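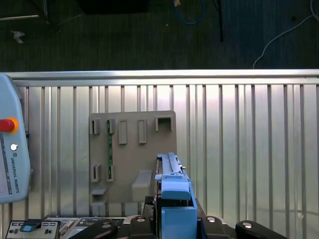 Boards, clips and slots: laying out a mounting board for hand-sized parts
Speaker notes, Rosalie Riedl
September meetup, afternoon session

Slide 1. Title
Say hello, say who I am. I design holders and fixtures at Trileo. Before that I was on the assembly floor at Treken, where I used other people's fixtures and complained about them. Both jobs come up in this talk.
Ask who in the room has made a board of their own. Hands up. Adjust the speed from there.

Slide 2. What I mean by a mounting board
A flat plate with holders on it. Each holder takes one kind of part and keeps it in one position. The one on the opening slide is gray, with clips on the left side of the top row, two tall slots in the middle and a square box at the upper right. A thin green circuit board is standing in one of the clip pairs.
Don't go through every holder. People can look.

Slide 3. Clips in pairs
A thin circuit board held only at the top will swing. Held only at the bottom it leans. So the clips come in pairs, one high and one low, with the part running between them.
Line up the pair before anything else goes on the plate. I once glued the lower clip first and lost an afternoon.
Mention Thulani Mthembu's trick — cut a dummy strip out of scrap, put it in both clips, then fix the clips down with the strip still in place.

Slide 4. How tight
Everybody asks this. Our test is simple: the part goes in with one push and stays put when you knock on the plate. If you have to wiggle it, open the clip up a little.
We ran 600 insertions on one clip in the Sisay set. The grip was looser at the end but still usable. On the first version, printed with thinner walls, the lip cracked after 100.
Pass the cracked one around. Get it back this time.

Slide 5. Slots and boxes
Tall slots are for parts that go in upright. Boxes are for parts with some bulk, like a plug or a small housing. Chamfer the opening on both. It costs nothing and saves the most cursing.
If short on time, skip the second half of this slide.

Slide 6. Spacing
Leave room for fingers or for whatever tool you're using. The usual mistake is measuring the gap with the holders empty. Fill the neighbors first, then measure.
Maarten Van Loon's rule at Treken was a thumb's width between neighbors. I use a bit more at the corners.

Slide 7. Color and finish
Matte, always. Shiny plates throw glare and you lose the edge of the slot. Gray works with green circuit boards. Black hides dark connectors, so we gave up on it.

Slide 8. Flat or upright
A board lying flat is easier to load. Propped upright, it takes less bench space and you can see into the boxes, but loose clips show up fast. Try both before you drill anything.

Slide 9. Files and thanks
The drawings are in our shared folder under plate 1308. Palesa Van Wyk keeps them current, so send corrections to her.
Thanks to Beryl Sedgwick for reading the slides.
Questions. If there are none, ask about screws or glue — that usually gets them going.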